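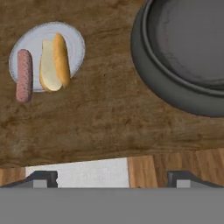 Hot dog cell: setup and care FAQ

Home | Cells | Sim | Parts | Contact

Filed under: Kitchen cells, Wrist camera, Gripper

Answers to what keeps landing in the inbox. Covers the Haltadov bench arm with the Kurberg two-finger gripper, sim side first, real bench after. Maintained by Dalia Hegazy. Parts and spares go to Latifa Tazi.

What should the start of an episode look like from the wrist?

Table, plate, sausage, bun, pan. Plate on the left, pan on the right, bare wood between them. Fingers open and empty. If the fingers are closed at reset you've loaded the old home pose. Reload and go again.

Sausage is hanging over the rim of the plate. Bug?

No. Spawn position is jittered and the lower end can land on the wood. Leave it. Only report it if the sausage is sunk into the table or rolling when nothing's touching it.

Bun halves overlap. Also OK?

Yes, one can lie partly over the other. They're separate bodies. If they shake or creep apart after reset, the contact settings didn't load. Check the config path before you touch anything else.

Can I move the pan closer to the plate?

Please don't. The gap is there for finger clearance, open fingers need room to come down on either side of the sausage. If you need a tighter layout, copy the file, rename it, and tell Dalia. Do not save over the shared one.

How do I check the wrist camera is lined up?

Open gripper all the way. Look at the bottom of the view. You want:
- gripper body right across the bottom
- one finger each side, light grey pad showing on both
- nothing blocking the space between them

One pad missing means the camera is twisted on its bracket (real arm) or the mount offset is wrong (sim). Fix that first. Every grasp will be off to one side otherwise and you'll waste a morning tuning the wrong thing.

Does the table texture matter?

Bit. The brown one is blotchy on purpose, the plain one made the vision side lazy. Sausage colour against dark wood is the hard case, so keep those runs in. Lighting is soft and even by default. Leave it that way for calibration, change it after.

What gripper force for the sausage?

Start low, go up one notch at a time. On the real bench you'll see dents well before you get a slip. Bun wants less again. Don't share one force value between the two, we tried, flat buns all week.

How often do the pads get changed?

Real gripper: every 2000 cycles, or sooner if the face is shiny or torn. Check at 800. Wipe with a damp cloth, mild soap, dry properly. No solvent, it lifts the glue. Both pads at the same time, always. One new and one old gives you a crooked grip.

How do I swap them?

1. Park the arm, fingers open.
2. Power off at the wall, not just the stop button.
3. Peel the old pad from the inner end.
4. Clean the finger face. All the glue, including the corners.
5. Press new pad on and hold it.
6. Leave 27 minutes before powering up. Go get a coffee.
7. Open and close ten times with nothing in the grip.
8. Redo the camera check above.

Which pads do I order?

Paiva 252, grey. Not the black ones, they're for the other gripper and sit too proud. Latifa keeps a box in the second drawer. Write down what you take.

Fingers won't open all the way after a food run

Crumbs in the slide, nine times out of ten. Power off, soft brush, work from the middle outwards. Dont blow it out with air, it just pushes the bread further in. If it still stops short, log the open width and send it over.

Only one finger moves

Stop using it. Sheared pin or a stripped link. Don't force it back by hand. Bag it, label it, Latifa's shelf.

Sim grasp works, real one misses

In order:
- camera bracket tight?
- pads same age?
- table height measured, not copied from the last person's file
- plate the same size as the sim one

Table height is the usual culprit. The bench got new feet in June and plenty of configs never caught up.

Do I need Donoto to replay a run?

Only for joint logs. Camera video plays in anything. Donoto is on the bench machine, ask Dalia for a login if you want it on your own.

Can the real arm go near a hot pan?

Not with these pads. The glue isn't rated for it. Cold pan only on the bench until the metal fingertips turn up. No date for that yet, so please stop asking, will post on this page when their here.

Who do I tell if I've changed something?

Dalia for config and camera, Latifa for anything with a screw in it. Put it in the log book too, with your name.

Last checked Saturday, April 6, 2019

Back to top | Cells | Parts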